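Wed 11 December

I promised myself I'd finish the equipment list for January before the holidays, and here I am with cold coffee and two quotes that refuse to agree with each other. Erkton wants 50 percent up front for a second arm. Eltex wants less, but their delivery is 15 weeks, and I'm not sure my nerves (or our Zakarthorpe landlord) can wait that long!

What I always forget to budget for is the small stuff. Arms and computers get their own line, and then I spend weeks buying baskets.
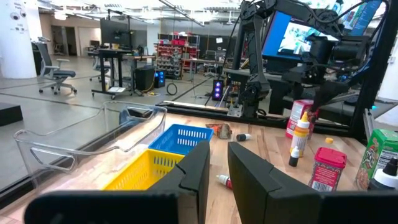 Bottles, baskets and a clear bin on the sorting table.

I do love the mesh baskets, and I'd happily buy more in any color. The groceries are harder to plan, as we go through them faster than I'd ever put on paper, so they're getting a proper line this time. Spare fingers too, 2 sets, and I won't be talked down to one.

The Domínguez project still needs its own table, and a wood top like this one would suit me fine. I'll call Erkton again tomorrow and ask, very nicely, about that deposit.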